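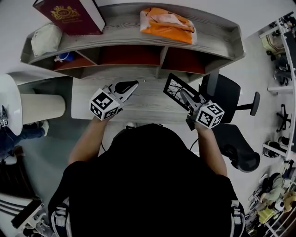 I'll say it plainly: the cable check on a pair of hand-held grippers should come before anything else, even coffee. At Toltby we used to start with the markers – wipe the cubes, look for peeling corners, done. Then last August I lost 484 recordings to one tired connector, and I'm still grumpy!

Ibsa Degefa thinks I'm overdoing it (he'd rather swap both cables on a schedule and forget them). Fair enough, but a schedule won't notice a bad bend at the wrist. My fingers will. So I run them along each cable, wiggle both ends, open and close the jaws 10 times, and only then clean the cubes.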